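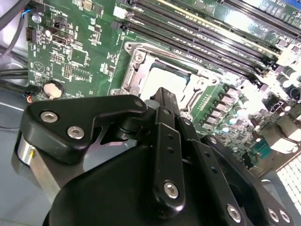
Trellach residents will be able to hand in old computers, phones and small electricals every Friday from September, after the town council agreed to keep the collection point on Drillitz Road open for another year. The trial, which ran over the spring, took in 213 desktop machines and a larger number of laptops and printers. Desktops are the easiest to deal with, according to the council's waste officer, Nisreen Saliba, as most of the parts can be taken out and used again. A green motherboard with its processor still held in the metal socket bracket can often go straight into another machine, while one with damaged contacts is sent away so the metals can be recovered.

The collection point will open from 9am until 4pm. There is no charge for households. Small businesses can bring up to 28 items a visit but must book first, either by phone or at the library desk.

Councillors voted for the extension on the condition that opening hours are looked at again in the new year. Relu Barbu, who represents the Jallov ward, had asked for a second site nearer the estate. He told the meeting that people without a car had found it hard to take part. "A monitor is not something you carry on the bus," he said. Officers will report back on the cost of a van that could call at Jallov once a month.

Working computers will be wiped, tested and passed on to households on the council's waiting list, which has 292 names. Repairs are handled by Sveinbjörnsson, the workshop behind the old dairy - it has taken on two trainees to keep up with the work. Manager Tove Steinarsdóttir said memory and power supplies were in shortest supply, and that anyone with spare parts in a drawer should bring them along.

Batteries should be taken out where possible and handed over separately. Fridges, cookers and televisions larger than 32 inches will not be accepted and should still go to the main tip. Owners are asked to copy off any photos or papers they want to keep before they come, as drives cannot be returned once they have been signed over.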